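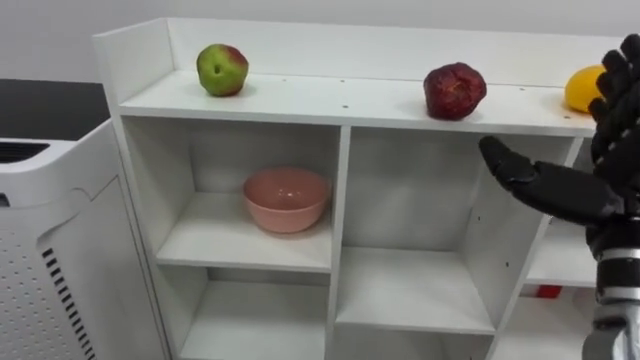 Wavamdale Shelf Handling Set: Rules for Recording and Use

Version 2. Maintained by the Trarnside handling group. Contact: Marthinus Botha.

Scope

The set covers single-hand reaching and grasping at open shelving. Objects are household items such as fruit and bowls, placed on the top surface or inside the cubbies. Recordings are taken from head height. Work at closed cabinets is released separately under the name Virko and follows its own rules.

Rules for operators

Each session shall begin with a test of the stop control. Hand speed shall remain at or below 60 percent of the rated maximum while any person is within reach of the arm. Objects shall not be moved by a person while the arm is powered.

Fresh fruit shall be inspected before every session and replaced if it is split or leaking. Appliances standing beside the shelving shall stay in the same position for the whole session, and the session sheet shall list them.

A session shall be stopped after 5 failed grasps in a row. Failed attempts are kept and labeled as failures. They shall not be deleted or trimmed.

Labeling

Object names follow the Stüber list, which has 17 entries. An item that cannot be identified with confidence is labeled "unknown". Items partly hidden by the hand or by the shelving are labeled and marked "occluded".

Known limits

Lighting is even in most sessions. Results should not be assumed to hold in dim rooms or under direct sun.

Changes

The rule on failed grasps was added in May. Corrections to labels should be sent to the contact above with the session number.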